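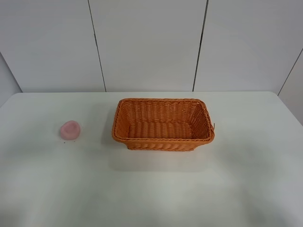 Figure 1. Woven basket with an orange-tan braid and rolled rim, on a white tabletop. A small pink object lies to the left.

3.2 Household storage and the sorting of small goods

The second part of the survey dealt with open containers kept in the home. We asked households in Gostport and in the nearby district of Rarby which containers they used every day, where these stood, and what went into them. Roughly 500 households returned the form. Those that gave no answer on container type were left out of this section but kept in the others.

Open baskets were named more often than lidded boxes in both places. People in Gostport tended to keep them in the kitchen or by the front door. In Rarby, where many homes have a separate pantry, they were more often kept on a shelf, and the contents changed with the season. Onions, bread and keys were common answers. Several people wrote that a basket had started out holding one kind of thing and now held whatever was left on the table at the end of the day.

Shape seemed to matter less than we had expected. The earlier Melnyk survey treated round and rectangular baskets as separate types, and we kept that split so the two sets of answers could be compared. The differences were small. Width at the top did matter — people said they stopped using containers they could not see into while standing.
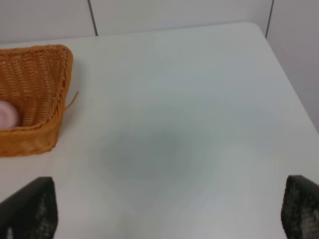
Figure 2. Wicker basket near the left side of a white table, seen from above at a steep angle.

Follow-up visits were made to 20 homes. During each visit we asked the person who did most of the tidying to talk through an ordinary evening and to show where things were put down first. Most described two stages. Objects were set on the nearest flat surface when someone came in, and were moved to a container later, often by a different person. The form had asked only about the final place, so the first stage is missing from the written answers.

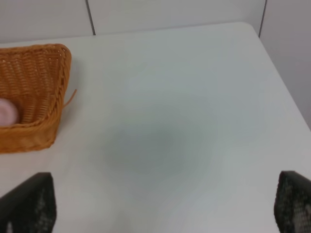
The gap between these stages was longest in homes with children and shortest in homes with one adult. It also varied by day, and Saturday was the day most often given for clearing everything at once. We coded these answers by hand using the Clusus scheme, with 2 coders working separately and comparing their lists afterward. Where they disagreed, the item was marked as mixed use and counted under neither heading. Most of the mixed items were mail, chargers and small toys.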